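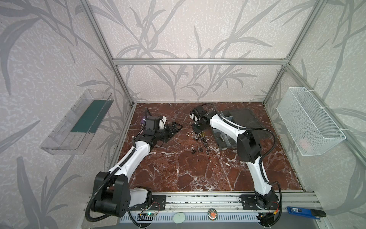
Figure 4. The two-arm cell with its sorting floor, parts organizer and front rail.

4.2 Upkeep of the cell

Most accounts of low-cost two-arm cells report task scores and say little about what it took to keep the arms in working order. We doubt that the scores mean much without the second part. A cell that has been re-zeroed every morning by a patient graduate student is a different machine from one that has been left alone, and papers seldom say which of the two was tested.

Our cell (Figure 4) holds two arms bolted to a shared aluminum rail through perforated mounting plates. The shared rail is often presented as a way to fix the distance between the bases for good. We did not find this to be so. By the end of April the right base had shifted enough that a grasp taught on one side of the floor missed when it was repeated on the other. Tightening the plate bolts brought the error down for a while, and it came back. Libor Danko's view is that the rail itself flexes under fast moves of the shoulder. Maritza Quintero blames the bolts. Our logs do not settle the matter, and we would be wary of any group that claimed theirs did.

The cable conduits gave more trouble than the motors. They are corrugated and run along the outside of the arms, and on the left arm small white ties hold the conduit to the upper link. Ties pulled tight enough to stop the conduit from sliding also stopped it from giving at the elbow. Looser ties let a loop form that could brush the floor near the base. We settled on a middle setting by feel, a poor method, and wrote down the position of each tie so that at least it could be repeated.

Small loose hardware was used for the sorting task, with nuts, brackets and fasteners spread between the grippers. Renora, who supplied the gripper fingers, suggested cleaning them every 3000 cycles. We saw slipped grasps on the smaller nuts well before that and moved to a wipe at the start of each session. Whether the wipe helped is unclear. Slips fell in the same week that Tymofii Ivanyshyn replaced a worn finger pad, and we made no attempt to separate the two changes.

The full log covers 2790 cycles. Five stoppages were traced to wiring, all of them at connectors along the front strip, where boards and leads sit within easy reach of a sleeve. Four more had no cause that we could name. It is common to drop such cases as operator error. We have kept them in the totals, and the success rates in Section 5 are lower as a result.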